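Home Kitchen Bath Yard Checklists Archive

My Fall Floor and Entryway Safety Check, With Comments

By Dolores Kowalczyk, 16/09/2025

I do this one twice a year, in April and again when the leaves start. The house in Sturnberg has stone floors downstairs and a steep front step, so yours may be a shorter list (lucky you!).

1. Front step. OK. The grip strip I put down in April is still stuck on all 5 treads, even the bottom one where the hose drips.

2. Handrail. NEEDS WORK. It wiggles at the top bracket. I tightened it and it wiggled again by supper, so I'm going to need longer screws and probably a better drill bit.

3. Door mat. Replaced. The old one curled at one corner and I'd been stepping over it for months. New one is a Lenetti, 54 inches wide, and it lies flat.

4. Hall light. OK. I swapped in an 800 lumen bulb and wow, I can see my own shoes. Also dust, which I could have lived without.

5. Rug pads. FAIL on the hall runner. The pad has gone crumbly and leaves little tan bits behind. Pull yours up and look underneath, don't just push on it with your toe like I used to.

6. Smoke alarm by the stairs. OK. Pressed the button, scared the dog, wrote the month on a piece of tape.

7. Extension cords. One crossed the walkway behind the Bech armchair. Moved the lamp, so no more cord.

8. Hard floors. Check for grit, cracked grout and any tile that rocks. I sweep before I check, otherwise I'm feeling for loose edges through a layer of sand. No mopping until you've got the grit up!

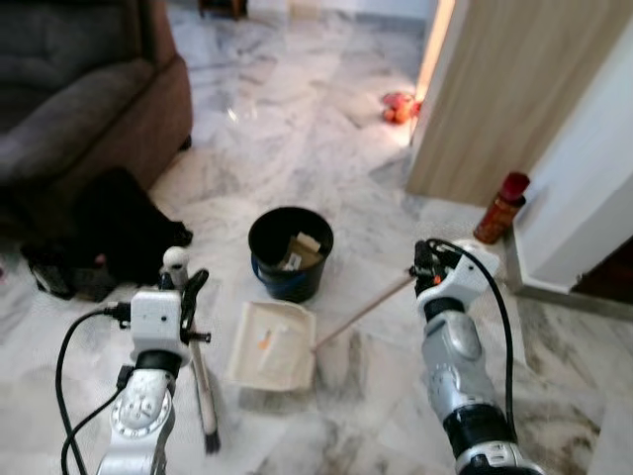
Item 8: hand brush and long-handled broom, marble floor.

9. Storage. Brooms get hung up, handles against the wall. I budgeted 200 dollars for everything this fall and the hooks barely made a dent.

Recheck the handrail before the first frost.

Comments (3)

Ívar Toft: What did you use to clean the old glue off the step? Mine is like tar.

Dolores Kowalczyk: A plastic scraper and a lot of warm soapy water, Ívar. Took me two evenings.

kirkis_porch: Adding rug pads to my list, mine are older than my kids.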